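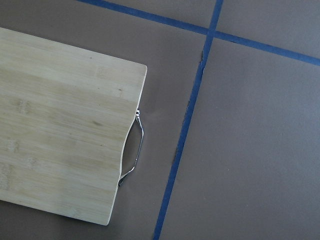
A day at the Tekard open house

The Tekard works makes cutting boards, bread boxes and trays, and once a year, in August, it lets the public walk through. I have bought their boards for my own kitchen and as wedding presents for a good many years, and this summer I finally made the drive. These are my notes, mostly for people who are thinking of going next year and want to know what they will get for their time.

Getting there

The plant is outside Moncrieff, past the grain elevator and across the tracks. The sign at the turn is small and faces the wrong way if you come from the north, so watch for the water tower instead. Parking is on the grass behind the shipping building. I got there at 9 in the morning and had no trouble, but by the time I left the field was full and cars were lined up along the county road.

Admission is free. You sign a sheet, they give you safety glasses and a sticker, and you wait under a tent until there are enough people for a group. Closed shoes are required and they do check. A couple in front of me had sandals on and had to go back to the car.

The tour takes a little over an hour. There is also a shorter loop for families with strollers that skips the press room.

The material

The first stop is the storage barn. Tekard does not make its own bamboo strips. They come in by container, already cut, dried and planed, in strapped bundles. The guide passed a few strips around. They are lighter than I thought they would be, and the nodes are easy to feel with a thumbnail if the planing was shallow.

She spent a while on the nodes, which I was glad about. These are the joints in the stalk, and on a finished board they show up as darker, blotchy marks across the strips. Customers send boards back every year thinking they are stains. They are part of the plant and will not scrub out. The sorters do try to keep them from bunching up in one place, but the bundles move quickly and some boards end up with a cluster on one side and nearly none on the other. I like them better that way, but I can see why a store buyer might want them all alike.

There are two colors on the racks. The pale blond is the natural strip, and the brown is the same bamboo after it has been steamed. The guide said the steamed strip is a little softer. The blond sells much better.

The press room

The strips are run through a glue spreader and laid side by side, then clamped under heat. The room is warm and smells like a school woodshop. The panels come out rough, with beads of dried glue along the seams, and go on a cart to rest before anybody sands them. One man asked about the glue and was given a printed sheet on it. There is a stack of these by the door if you want one.

After resting, the panels go through the wide sander. On the blond ones you can see the strips come up in slightly different tones as the surface gets cleaned off. Up to that point a panel is more or less one dull color.

This was the loudest part of the day. Foam earplugs are in a box on the wall. Take them.

Cutting the notch

The part I had most wanted to see was the shaping, and in particular how they make the board with the metal handle. I own that one. It is a plain rectangle with rounded corners, and at one end the wood curves inward in a shallow notch. A thin, polished handle bows out across the notch, fastened at both ends, so your fingers go through the gap.

The panels are sawed to size first. The corners and the notch are then cut in one pass on a router table, with the board held down on a jig. It takes less time than it takes to describe. The operator ran 4 boards while we stood there and let us look at the last one before it went on. The inside of the curve was fuzzy, and that is the one place on the board still sanded by hand. Two people sit at a bench doing only that. They use a short length of dowel wrapped in paper, and they check the curve by running a finger along it.

The long edges get a light pass on a machine to take the sharpness off. Ask to see a board before and after this step if your guide has the time. It makes more difference than you would think when you pick the thing up.

Handles

The handles are bent at another firm, Katska, and arrive in trays with paper between the layers. At Tekard they are only inspected and attached. The assembly bench has a drilling guide so that the holes come out the same distance apart on every board, and the fasteners are driven with a small air tool that stops by itself at the right tightness.

I asked what goes wrong with them. The answer was dishwashers. The wood swells and shrinks around the holes, and after enough cycles the fittings get loose. If yours has started to wobble, they suggest letting the board dry out completely for a week before you tighten it, then going gently. Overtightening strips the hole and there is not much to be done after that, although they will sell you a slightly larger fastener.

A woman in our group wanted to know why there is a handle on one end only. The guide said an older model had two and people complained that it would not fit in the sink. That board was called the Prerico, and there was one hanging on the wall in the hallway. It was a big, heavy thing and I can see the complaint.

Oiling and packing

The last room is quiet. Boards are wiped with mineral oil, stood up in racks overnight and wiped again. They are then wrapped in paper and boxed. A chalkboard by the door shows the count for the season's handled model, and it stood at 1523 on the day we went through. The packing crew had finished 488 boxes the day before and seemed pleased about it.

I picked up some care advice here that was new to me. Oil the end with the notch more often than the rest, and get some into the curve itself, where most people skip it. Dry the board standing on its long side, not flat on the counter. If you have been cutting onions, rub it with salt and half a lemon and rinse it quickly.

The shop

The tour lets out into the factory shop, as you would expect. Seconds are on the long tables at the back and firsts are on the shelves. The seconds were priced at half or a bit less. Most of what I turned over had small faults: a smudge in the grain, a strip darker than its neighbors, a corner rounded a touch more than the others. A few had real problems, such as a seam starting to open, so look at both ends before you pay. Seconds cannot be returned.

The trays went first. By late morning there were only the very large ones left. There were still plenty of cutting boards, including the handled kind, and a bin of scrap ends that children were allowed to take from for nothing.

They take cards. The line moved slowly – one register for the whole crowd – and there is no shade while you wait.

Food and the rest

There was a grill going by the loading dock, with hot dogs and corn, and a table of pies from a church in town. The coffee ran out early. Restrooms are inside the office building, clean, and a bit of a walk from the field.

Photos are fine everywhere except the press room.

Moncrieff itself has a diner, a hardware store and a small park by the river with picnic tables. I ate my pie there and drove home in the afternoon. I came back with one small board and a bottle of oil, and I would go again, though I would get there before they open the gate and head for the trays.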